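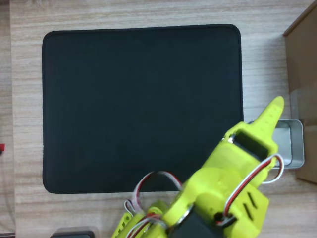

Lab notebook, model room, August

Night guards and the lower dentures. Carrying over from the last pages where I ran out of room.

7:40 a.m. Poured the two lower models that came in late yesterday. Type III stone, vacuum mixed, same ratio as always. The impression for the Sarantis office case had a pull on the lingual side behind the last molar. Small, and not in an area the guard will cover, so I poured it anyway and marked the spot on the work ticket. Kerstin called the office to let them know. They are fine with it.

Trimmer was slow to come up to speed again. Water flow is good, so I think it's the belt. There is a spare in the drawer under the plaster bin.

Warped guards, continued

This is the thing I want to get written down properly. Since the end of July we have had five hard night guards come back rocking. All uppers. The offices describe the same problem in different words: seats on one side, lifts on the other, or seats fully and springs up when the patient lets go. We remade all five. Three of the remakes went in without adjustment, one needed a little relief on the inside of the canines, and I haven't heard on the fifth.

What the five had in common:
Pressed on the older machine.
Sheet material from the Kukero box opened in July.
Taken off the model the same day they were pressed.

What they did not have in common: the office, the impression type (three were scans and printed models, two were stone), who finished them, how thick the patient wanted it.

Noemi thought the printed models were shrinking. That was a good idea and I spent a morning on it, but two of the five were on stone, so it can't be the whole answer. I measured the printed arches across the first molars anyway and compared them to the file. Nothing off by more than I would get from holding the calipers badly.

Test today: three blanks from the July box, three from the new box, same upper model duplicated six times in stone. All pressed on the older machine with the same heating time. Of each three, one comes off the model after 10 minutes, one after an hour, one stays on overnight.

9:15 a.m. First pair pressed. Heater took longer than the dial says. I put the probe on it and the plate was reading low for the first cycle of the day, then came up to where it should be on the second. So the first guard of every morning has been getting a colder sheet. Looked back through the tickets to see if the bad ones were first of the day. Two were. For the other three the ticket only has the date. We should be writing the time on these.

9:50 a.m. Ran one empty heat cycle before the next pair. Reading steady.

10:30 a.m. Off the model, 10-minute pair. The July blank rocks. Slight, but I can feel it with one finger on the second molar. The new-box blank also rocks, less. Repeated with the guards swapped between models to rule out a bad duplicate. Same result.

11:20 a.m. One-hour pair. July blank has the tiniest movement, which I would not have noticed if I hadn't been looking for it. New box is solid.

So far this looks more like cooling time than material. I'll hold off until the overnight pair is done.

Lower denture, Wolau Street case

Wax try-in came back. Dentist's note says the patient likes the teeth but feels the front is too long when she talks. The s sounds whistle. Set the lower anteriors down by half a millimeter and moved the two centrals very slightly toward the tongue. Left the posteriors alone, the bite was good in the note and good on the articulator.

Kerstin looked at it and thinks the upper may be the real source of the whistle, the palate behind the centrals is thick. She is probably right. I thinned the wax there a bit and smoothed it. Sent back for a second try-in. If it still whistles we should ask for a short phone call with the dentist before we do more.

Shade is unchanged. The ticket has the shade written twice, once in each corner, and they don't match. Confirmed the lighter one by phone. Crossed out the other and initialed it.

Polishing

Noemi redid the polishing sequence for the acrylic and wants it in the book so we all do the same thing. Her version:

Carbide bur for the bulk, light pressure.
Paper on the mandrel, 300 then 600. She skips nothing between the two and says it makes no difference on guards. On dentures she goes through one more grit by hand.
Wet pumice on the big rag wheel, slow speed.
Rinse, check under the lamp for scratches. Go back to the 600 if there are any. Do not try to pumice them out.
High shine compound on the dry wheel, 3,000 rpm and no faster. Keep it moving.

I tried it on two of the test guards. It does come up clearer than what I was doing. I had been running the last wheel too fast, and the edges of my guards had a faint cloudy band where they got warm. I wonder how much of the rocking could be from that too. Heat at the edge would be enough to move it. Something to test after this.

Change the pumice pan more often. It smelled this morning. Disinfectant goes in the mix water, the measuring cup is on the hook now.

Stock

Separator: half a bottle.
Pressing sheets, hard, 3 mm: 50 in the new box less what I used today.
Soft sheets: low. Kerstin will order.
Etow burs: the fine cross-cut ones are gone. The coarse ones are there but they chatter on the thin material. Order the fine.
Model boxes: plenty.
Articulating paper: plenty of blue, no red.

1:45 p.m. Back from lunch. Two rush repairs came in, both broken flanges on upper dentures, both wanted by 4. One was a clean break and went together well. The other had been glued at home with something and the glue had to be ground off both sides before the pieces would meet. Lost a little of the edge doing it. Filled it with repair acrylic, matched as close as I could. The pink is a touch off if you hold it to the light. It will be inside the cheek. Put a note in the box asking the office to tell the patient to bring it in unglued next time.

Both went out with the 4:00 pickup.

Crown case, back for contact

Lower first molar, zirconia. Office says no floss resistance on the mesial. I checked on the solid model and the contact is open there too, so that one is on us and not on the prep. On the sectioned model the contact looks fine. The die has a bit of play in its slot, enough to let it lean forward. Always check the contacts on the solid model last. I know this, and I was rushing.

Added porcelain to the mesial and fired it. Checked with the thin shim, holds and then pulls through with a little drag. Going back tomorrow at no charge.

3:30 p.m. Third pair pressed and left on the models for the night. Wrote DO NOT TOUCH on a piece of tape across the tray. I would like to keep the cooling the same for both, so please don't move them closer to the window.

Questions for when Noemi is in:

1. Did anything change on the older machine in July? The pressure gauge has a new face on it and I don't remember when that happened.
2. Is there a reason we take guards off the same day apart from the schedule? If the overnight pair is clean I would like to press in the afternoon and finish the next morning. It adds a day to each case, and the offices may not like it on the rush ones.
3. Could the first cycle of the day just be an empty one, every day. It costs five minutes.

Next morning, 7:30

Took the overnight pair off. Neither one rocks. July box and new box both sit down flat and stay down, and I can press on any corner without lifting the other side. Trimmed and polished both with Noemi's sequence and checked again after. Still flat.

I then put the one-hour July guard back on its model and it has gotten slightly worse overnight just sitting on the bench. The 10-minute ones are both about the same as yesterday.

One of each is a small test. I want to repeat it with a lower model and with a narrow upper arch before I say it's settled. But for now:

Empty heat cycle first thing.
Write the time on the ticket when the sheet is pressed.
Leave it on the model overnight unless the ticket says rush. For a rush, two hours at the least.
Last wheel at the slower speed.

Kerstin says the second floor offices won't mind the extra day as long as we tell them before the patient is booked. She'll put it on the price sheet when it gets reprinted.

Noemi answered the first question by phone: the gauge face was cracked and she swapped it in the spring, nothing else was touched. So it isn't that.

The fifth remake, the one I was waiting on: seated fine, no adjustment. Ticket pulled and filed with the others.

Belt for the trimmer is on. The spare was the wrong length but the one from the old lathe fits.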